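Skelgate Community Recipe Archive: data card

Version 3, last revised May 3, 2022

What is in it

The archive holds 2000 recipes typed up from church cookbooks, club newsletters, index cards and the backs of envelopes. They came out of two towns, Skelgate and Jendton, plus a smaller batch from the Neves family bakery that closed years before the project began. Each record is one recipe. There is a title, an ingredient list, a method, a source code and a column called "origin_claim," which we will get to.

The files are plain CSV, UTF-8, one per source collection. There are 12 of them. Fractions are written out as typed (1/2, never the single-character kind), and temperatures are Fahrenheit unless the cook gave something else. "A slow oven" is left as "a slow oven." Earlier versions converted it to 300, and people then cited that number back to us as if a grandmother had written it down.

What people say it shows

You will find this set described as a record of how two towns ate. We would be careful with that. It is a record of what people thought was worth sending in to a cookbook, and those are different things. Desserts make up a share of the archive that no household could survive on. There is very little plain rice, almost no toast, and one entry for boiled potatoes that we suspect was sent in to make a point.

The dates are worse. Most collections carry a printing year, and many users take it as the year of the recipe. A pie printed in a newsletter may have been copied from a flour sack decades earlier. We have a field for "year_printed" and no field for "year_invented," and requests to add one have been turned down each time. If your chart shows gelatin salads rising and falling over the years, what you have is a chart of when clubs could afford a print run.

The origin_claim column

Contributors were asked where a recipe came from. The answers are entered word for word. "Old family recipe" is the most common by a wide margin, and we have no way to test it. Several old family recipes match each other down to the brand-name soup, which suggests either one very large family or the label on a can.
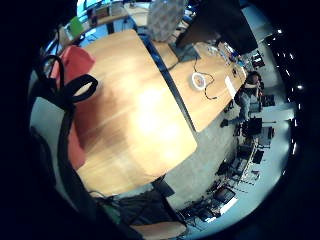
Please don't use the column as a measure of heritage, region or anything else with a serious name. It is good for studying what people claim. Bravmont Press used version 2 for a regional cookbook and treated every claim as fact, and we still get letters about the fudge.

Duplicates

We marked two recipes as duplicates only when the ingredients and amounts were the same. The method was ignored, so a cake baked and a cake steamed could in theory be merged. We looked for bad merges by hand in 5 of the files and fixed the ones we found. The other files have not been checked. A fuzzier matching score was tried in December and dropped — it decided that all banana bread was one banana bread, and while we had some sympathy for that view it was not useful.

Known problems

Handwriting. The Jendton cards were typed by people who had to guess between "t" for teaspoon and "T" for tablespoon. Where the guess was doubtful the record has a 1 in "unit_unsure." Where the typist felt certain it has a 0, and certainty is not the same as being right. Check the salt.

Missing steps. Many methods stop at "bake until done." Nothing has been filled in.

The Neves batch. These are bakery quantities. Someone seems to have scaled a few of them down before we received the cards, and the scaling is uneven: flour divided, yeast left alone. Don't average them in with the rest.

Nutrition. There are no calorie figures here. A version with calories added is going around under our title, and we did not make it and can't say how the numbers were reached.

Safety

Some of the canning and pickling methods are unsafe by current advice. They are kept as historical text and tagged "do_not_follow." The tag was applied by people who can home goods, and it surely misses some, so a recipe without the tag has not been approved by anyone.

Reuse

Free for any use with credit to the Skelgate Community Recipe Archive. Please give the version number. Corrections are welcome if they come with a scan of the source — a memory of how it tasted won't be enough to change a record.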